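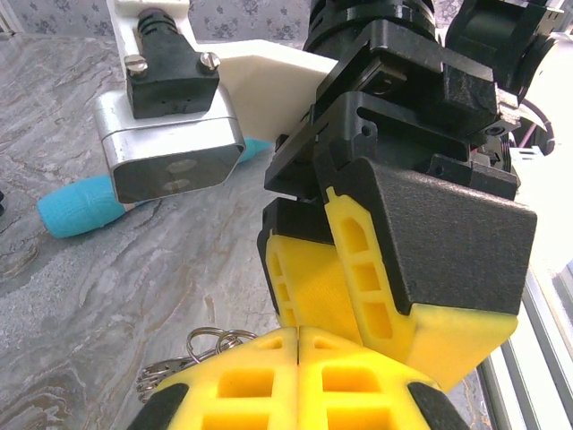 HOME & HARDWARE | FEATURE

The Key Ring Problem

By Nkrumah Kwofie
September 13, 2024

214 shares | 19 comments

The split ring is a short length of spring steel wound through two turns and flattened. It has no moving parts and no latch. A key goes on by being forced between the coils and pushed around until it drops free on the inside. The design is cheap and holds well, and most households own more of them than they use.

Trouble starts when rings are linked to other rings. A single ring lets each key swing on one axis. Add a second ring through the first and the keys gain a second axis, along with a place to wedge. By the third ring the bunch behaves like a short piece of chain, and the key wanted is usually lying under a loop that belongs to a different key.

Frandsen, a locksmith's shop that has cut keys on the same street for 40 years, sorts customer bunches at the counter on request. The method is plain. All keys come off. Keys used every day go on one ring, with the blades facing the same way. Keys used less often go on a second ring, which stays at home on a hook. Anything that fits no known lock is tagged and put in a drawer.

Ring size matters more than ring count. A ring of one inch outside diameter takes six ordinary house keys before the bows begin to stack. Larger rings carry more but let the keys slide past each other and turn around, so the cut edges end up pointing both ways. Wire thickness is the other variable. Thin wire opens easily and will take a set if it is pried too far — the coils then stand apart and a key can work its way out. A ring in that state should be thrown away. Pinching it shut with pliers closes the gap but does not restore the spring.

Opening a sound ring is best done with a flat tool. A staple remover works: the jaws slide between the coils and hold them apart while the key is fed in. A coin will do the same on heavier wire. Fingernails are the usual choice and the worst one.

Flat rings, sold by Stutness and Zodach among others, are stamped from sheet and lie closer in a pocket. They are stiffer at the opening than round wire and harder on the hole in the key bow, where brass wears first. A worn hole turns oval toward the tip of the bow. Once the wall there is thinner than the blade, the key should be copied before it tears.

Cleaning is seldom needed. Warm water and dish soap remove pocket lint and grease. Dry the coils by opening them over a paper towel, and keep oil off the blades, which carry it into the lock.

Filed under: Locks & Keys, Small Repairs

© 2024 Stumamari Magazine | Contact the editors | Back to top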